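11/24/19 — Skeklow workshop, notebook 7

Carrying on with the Aranda spectrometer rebuild. The goal for today was to get the drift down before the thing goes back to Urport. It has been creeping all month and the numbers from the last run are no use to anyone. Bench work first, then the fibre, then the enclosure if there was time (there wasn't). 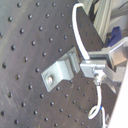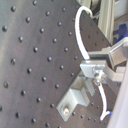

Aluminum bracket on the breadboard.

1. Warm-up

Lamp on first thing, room heat left alone, door kept shut. Logged the mercury green line every few minutes through the morning. The line walked steadily for the first 2 hours and then settled. Last time we started calibrating well before that point, so I think a good part of the error in the Plinavari data is just us being impatient. The old entry says a half-hour warm-up. Crossed it out and wrote in the new one.

2. Grating mount

Took the grating cell out and checked the three contact points. Two fine, one with a ring of old grease around the ball. Cleaned it with isopropyl and a cotton swab, put it back dry. Did not touch the grating face and did not blow on it either. There is already a fingerprint near one corner from before my time, outside the beam, leave it.

Spring tension felt low on the side with the dirty contact. Swapped the spring for one out of the small parts drawer, colour code is faded so I can't say which rate it is. Stiffer, anyway. Need to order proper ones.

3. Fibre

Old patch fibre was losing light whenever the jacket was moved. Flexed it by hand near the connector and the signal dropped by more than half. Binned it. New one is in, strain relief on both ends, routed along the back edge and taped down for now. Peak count on the reference source came up to 3,401 with the same exposure. I had been blaming the detector for that.

4. Calibration run

Thirteen lines picked, fitted with the usual cubic. Residuals are decent in the middle and poor at the red end, where two of the lines are blended and probably shouldn't be in the list at all. Refit without them and it looks better, but that leaves the red end hanging on one line. A neon lamp would fix this. We had one, I can't find it.

5. Left to do

— repeat the run from a cold start and see if the zero comes back to the same place
— find or replace the neon lamp
— order springs, write the rate on the bag this time
— black out the enclosure lid, there is light getting in along the hinge
— copy the new warm-up time onto the sheet taped inside the cover, the February version is still up

Lamp off, detector cooler off, cover on. Raw files are in the Aranda folder under today's run, fit script beside them.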